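Finding a bit of balance, one evening at a time

I've been promising myself a proper wind-down routine since March, and anyone who knows me will have laughed at that. I am a list person. I answer messages in the bath!
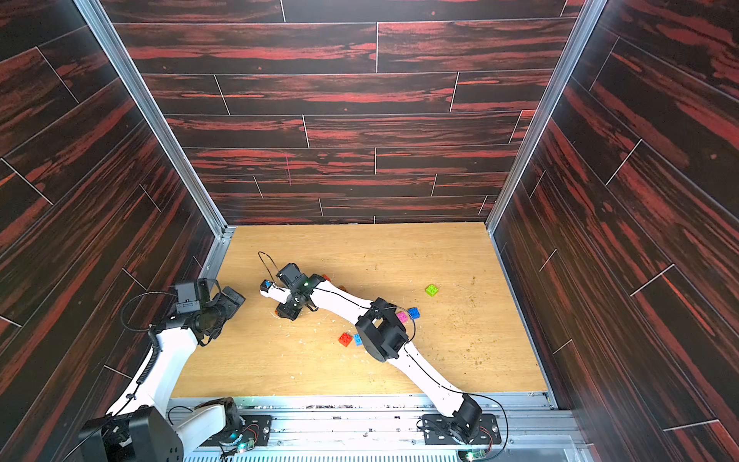 Kukholm

When we moved to Grimby I thought the quiet would do the work for me (sea air, early nights, all that). Instead I filled every spare evening with other people's errands and wondered why I was snapping at the kettle. So I picked 2 evenings a week and wrote "no" across them in the diary, in pen.

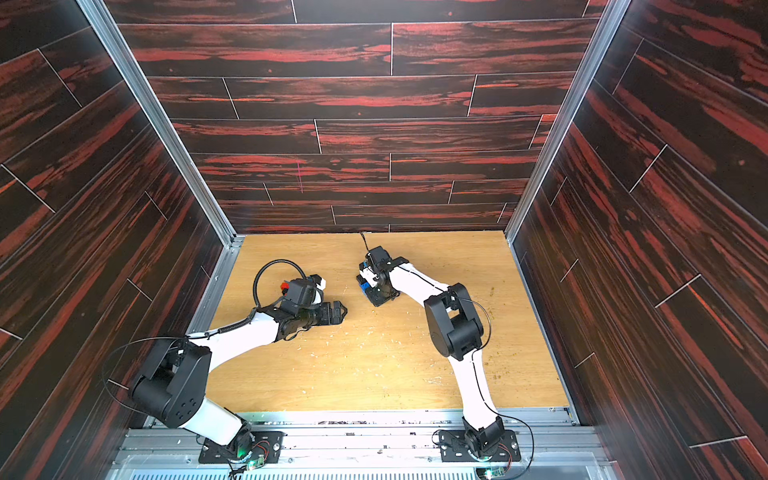
The first few were dreadful, I'll admit. I wandered from room to room and cleaned the oven. Then I dug out my old Minami notebook and started writing a page before bed, only small things, what I ate and who rang, and I found I was sleeping past five for the first time in ages.
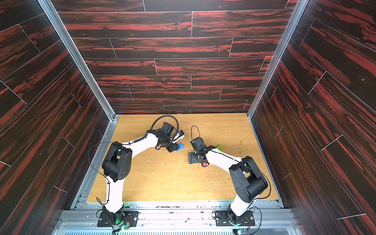
Two arms, side by side

My phone now lives in the hall after 8pm. There were 2,243 unread emails on it last time I looked, and I'm slowly making my peace with that. I do still miss the Javport swimming group, so if you know of a gentle one nearer to us, please leave me a comment.

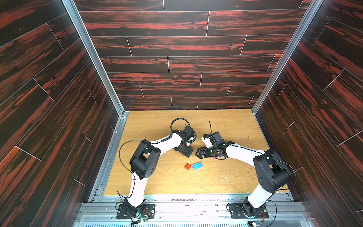 Dark panels and a pale wooden floor

Next month I'm going to try mornings, which frightens me rather more. I'll need a better dressing gown.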